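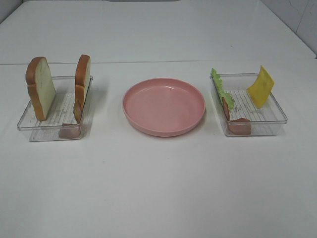 Pink plate, clear trays and toy bread

Stock sync skips items after supplier import
Status: Resolved
Priority: Normal
Product: Jorkex Stock Sync
Connected store: Zuvley
Opened by: Obed Asamoah

Original report

We sell wooden puzzles, play food and classroom supplies. Our catalog has 3,157 items. After the last supplier import from Shirazi, 206 of them stopped updating in the store. The stock number in Jorkex is correct but Zuvley keeps showing the old one. On Saturday we sold several play food sets we did not have and had to refund the orders.

The sync page says "Completed" every time, with no warnings. I have already tried:
Running a manual sync from the dashboard
Disconnecting and reconnecting the store
Clearing the browser cache
Changing the stock number by hand on one item and saving it

The hand edit did go through, but the next scheduled sync put the old number back.

Reply from support

Thanks for the details. Please send the sync log and the last supplier file, and tell us if you use more than one stock location. Turn off the scheduled sync for now so it doesn't overwrite your edits. The switch is under Settings, Channels, Schedule. Manual syncs will still work with it off.

Reply from Obed Asamoah

Log and file attached. Schedule is off. We have two locations, the shop and the back warehouse, which is named Bundau in the location list. Only Bundau ships online orders.

I compared the stuck items against the ones that work. All of the stuck ones came in with the Shirazi file. Other Shirazi items are fine, so it isn't the whole supplier. Price changes go through on the stuck ones. It is only the quantity. 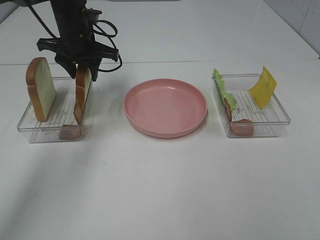

Will I lose my order history if I delete the stuck items and import them again?
Past orders are kept, but they will no longer link to the product page, so we suggest leaving the items in place.

Reply from support

We went through the log. The sync requests items in batches of 100, and every batch finishes, so the "Completed" message is technically right. Inside the batches, the stuck items are being read with a blank location. When the location is blank, the sync uses the last quantity it stored and sends that.

In the supplier file, those rows have a space after the location name: "Bundau " in place of "Bundau". The import accepted it without an error and did not match it to your warehouse. It is hard to see in a spreadsheet.

Can you fix one item first? Open it, go to Inventory, pick Bundau from the drop-down, save, and run a manual sync for that item only.

Reply from Obed Asamoah

Did that with one puzzle. The store now shows the right quantity. I ran the sync a second time and it stayed.

I don't want to do the rest by hand. Can I just fix the file?

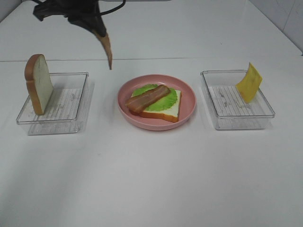 Steps to correct the remaining items

1. Export the affected items from Jorkex, with the Location column included.
2. In the spreadsheet, run TRIM on the Location column and paste the results back as values.
3. Check that the SKU column still has its leading zeros.
4. Import the file with "Update existing items only" selected.
5. Wait for the import to finish. A file this size can take more than 60 seconds. Don't refresh the page.
6. Run one full manual sync.
7. Turn the schedule back on.

Reply from Obed Asamoah

Done. Step 3 caught me the first time, the zeros were gone and the import found no matches. Formatted the column as text and tried again. All of the quantities match now. Schedule is on and the overnight run left everything alone.

I have asked the supplier to clean up their template. It would help if the import showed a warning for a location it can't match.

Reply from support

Added as a feature request and linked to this ticket. No date for it yet. Closing as resolved. A reply will reopen the ticket.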